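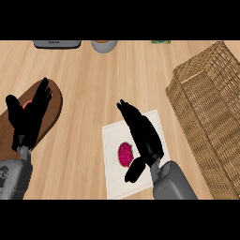

Demis kitchen tasks - progress report to the Tremblay fund
18/04/2021
Prepared by Oisín Gilmartin

Dear all,

Thank you, first of all, for your patience over the winter, and for the kind note that came with the second payment. It went up on the wall next to the kettle and it is still there.

When I last wrote we had a simulator that ran well on a good day and a task list that was far too long. I'm glad to say the first has improved and the second has been cut down. We settled on 10 tabletop tasks, all of them built from ordinary kitchen things: fruit, a cutting board, a cloth, a wicker basket. Each one is done with two arms and two full hands, driven by a person wearing gloves, and every run is saved with the joint positions and the rendered view side by side.

By the end of March we had 4000 saved runs that passed our checks. The checks are done by a script first and then by a person, and the person still catches things the script lets through - mostly fruit that has sunk a little way into the cloth, or a thumb that passes through the rim of the basket. We throw those out, even when the rest of the run is lovely.

The part I'm happiest with is the variety. Early on, our operators had all learned the same tidy way of reaching, and the model trained on those runs (we call it Drirnetti, for reasons lost to time) copied it faithfully and fell apart whenever a fruit was turned the other way. We now shuffle the positions and angles before each run and ask people to work at their own pace. Drirnetti is a good deal steadier for it, though it still hesitates between the left hand and the right when an object sits near the middle of the table.

Soft things remain hard. Our cloth behaves well enough lying flat, but folding it slows everything down, and I would rather tell you now that the two folding tasks will be late. Kullness, who supply the physics package, have sent us a newer build and we are trying it this week.

We trained six new operators this spring, and spending has stayed within the plan except for gloves, which wear out at the fingertips sooner than we had hoped. I've moved a little over from travel to cover them, as there has been precious little travel.

Next we'll finish the basket tasks, then go back and collect more runs where the first grasp is missed and the operator recovers. We have only 21 of those worth keeping, and Drirnetti badly needs them. I'll send the spending sheet separately, and you are very welcome to join one of our sessions by video if you'd like to see the work going on.

With warm thanks,
Oisín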